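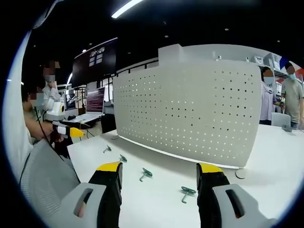 Ticket 1652: Label printer drops jobs after sleep
Status: Resolved
Opened by: Gwendolyn Begay
Assigned to: Reijo Saarela
Site: Wurnus, second floor

Symptom
Print jobs sent from the Semeniuk order screen stay in the queue as "Sending". The printer panel shows Ready. Power cycling clears the fault until the printer next goes to sleep.

Log
1. Replaced network cable and moved to wall port 14. No change.
2. Pinged printer while asleep. No reply. Ping returns after a panel button is pressed.
3. Checked address table on print server Gravel. Printer had been given a new address in October; queue still pointed to the old one. Corrected. Fault remains after sleep, but jobs now print when the printer is awake.
4. Updated firmware. Sleep timer had reset to 115 seconds. Set timer to Off.
5. Sent test batch from the order screen after a long idle period. All labels printed.

Resolution
Queue address corrected, sleep disabled. Address now reserved on Gravel.

Open item
Cletus Tillman to check the same timer on the Kikcombe printer.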